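Tall double-door cabinets: alignment, handles and recessed pulls

A two-door cabinet of full height shows every fault at the centre seam. If the gap widens towards the top, the carcass is out of level and the hinges should be left alone until the feet have been corrected. Check with a spirit level on the side panel first, then across the base.

Turn the adjusting foot on the low corner a quarter turn at a time. Close both doors after each turn and look at the gap. Once it is parallel, leave the cabinet for 24 hours before touching the hinge screws, as a loaded carcass settles.

Bar pulls either side of a seam are rarely at the same height after a door has dropped. Correct the door before redrilling anything.
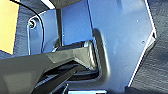
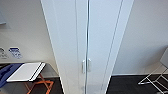
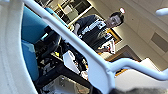
Reading time: 2 min

Painted metal panels with a curved recess need different care. Dust collects under the rounded lip. Clear it with a dry, soft brush, then a cloth wrung out in warm water. Abrasive pads dull the gloss and the dull patch cannot be polished out. Touch in any chip on a cut edge with enamel before rust starts.

Fixings in sheet metal: nip up by hand, then tighten by a further eighth of a turn at most. Thin sheet distorts under a washer that is too small.

White doors mark most near the handles. Wipe downwards along the seam with a damp cloth and dry at once. Labels on a nearby wall should be fixed to clean, dry paint and pressed from the middle outwards.

Comments (2)

Morena Cattaneo
Worth adding that the top hinge carries most of the load. Mine had 4 per door and only the top one had worked loose.

prata_shed
Does the settling time apply on carpet? I waited 8 hours and the gap had opened by 2 mm the next morning.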